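Corner Selection and Regrasp Timing in Two-Arm Towel Handling
August 19, 2026
By the Clastik software group, Prirholm

4.2 Perception at the wrist

The overhead view gives the planner a coarse outline of the cloth, which is enough to choose a first grasp. It is poor at telling a true corner from a fold that happens to look like one. For the second grasp we therefore rely on the wrist views. Each wrist image goes through a small segmentation network with three output classes: cloth interior, hem, and everything else. The network was trained on 3,573 labeled wrist images collected at our Pardale site.

A corner candidate is a point where two hem segments meet at an angle within a set range. Candidates closer than 37 pixels to a fingertip are dropped, as they nearly always belong to the corner already held. The remaining candidates are ranked by hem length on both sides, and the top one is passed to the Nuttall planner as a grasp target.

Two conditions make this hard. The first is color change inside the cloth. A crease or a dark patch can produce an edge as strong as the hem. The second is distance. When the cloth is near the lens it covers most of the view, and little of the border is left to work with.
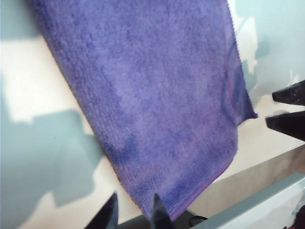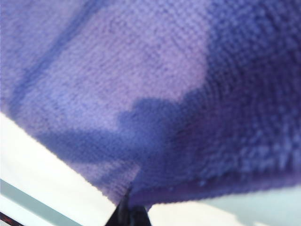
Figure 2. Wrist-camera views of a purple microfiber towel with its lowest corner at the gripper.

An early version of the network used single images and often labeled creases as hem. We added a texture branch that looks at the pile on each side of an edge. Pile on both sides lowers the hem score. This removed most of the false edges on looped fabrics but did little for flat weaves, where the two sides of a hem look much the same.

When cloth interior takes up too large a share of the image, the controller does not attempt a grasp. It backs the wrist away along the camera axis in short steps and runs the network again after each one. If no candidate is found within the step limit, control returns to the overhead planner. The wait between steps is 200 ms, which lets the cloth settle. Shorter waits gave blurred borders and unstable rankings.

Reader comments

Is the 37-pixel cutoff scaled with image size? We run smaller images and it throws out good corners.

Would like to see the flat weave results in a table. Dish towels are most of what we handle.

Was the step limit tuned per fabric or fixed for all of them?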